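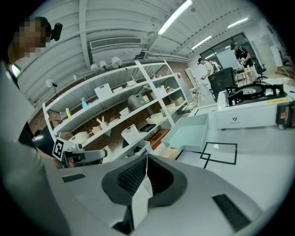 Me on the left, with the headgear on.

Resort fee charged for nights I canceled, can I get it back?

Asked 22 July 2018

Hi all, long-time reader, first question. I booked a room at the Halász (the big one on the beach road, not the airport one) through Vuvus, seven nights for my husband and me. The rate was fine and I paid the whole thing up front because it knocked a little off the price. Then my mother-in-law had a fall and we had to cut the trip short, so I called and dropped the last three nights. That was nine days before check-in and the page said changes were free up to a week before. Great, I thought!

The room money for those three nights came back in four days, no complaints there. But the resort fee didn't. It's $62 a night, which I already thought was steep for two beach towels and wifi that quit every evening, and they billed it for all seven nights at the front desk. The guy at check-out said the fee is "per reservation as originally made" and that I had to take it up with Vuvus. Vuvus says they never touched the resort fee, the hotel collects it, so talk to the hotel. I've been back and forth between them for two weeks now and I'm getting nowhere.

I've got the original confirmation, the changed confirmation (it says four nights very clearly, with the fee listed for four nights) and the bill from the desk. I paid the bill with a credit card. Is it worth pushing on this, or am I going to spend the rest of my summer on hold? Also, does anyone know if travel insurance would look at it? We have the basic Penel plan that came with the flights.
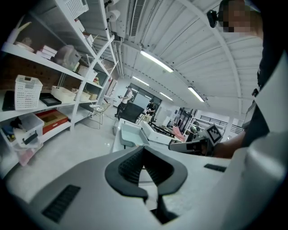
Valentin Kälin replied:
Push on it. You have the changed confirmation showing the fee for four nights, and that's the paper that matters. Forget the phone. Write to the hotel's accounting office, not the front desk, and attach all three documents. Keep it short: dates, what you were billed, what you should have been billed, and the difference of three nights. Give them two weeks to answer.

If they say no or don't write back, call the number on the back of your card and tell them you want to dispute part of the charge. Say "part" or they may open it for the whole bill, and then it drags on. I did this over a December stay at the Ader where they added a second parking space to our bill (we came by train). It was only $116 but I got it all back, and it took one form and one phone call.

Don't wait too long, the card companies have a cutoff and it's different from bank to bank.

Second reply:
resort fees are a scam and everybody knows it. we stopped staying anywhere that has them. spent $3,510 on a week last year and they still wanted more for the pool chairs

Third reply:
On the insurance part, I would read the plan before you bother filing. Ours had a $100 deductible on anything to do with trip interruption, so you'd lose a good chunk of it right there. They also wanted a doctor's note for the relative and a letter from the hotel saying it wouldn't refund. If the hotel turns you down, get that in writing anyway, it helps with the card dispute too.

Asker's comment:
Thank you both, found an email for accounting on the back of the bill and I'm writing to them tonight!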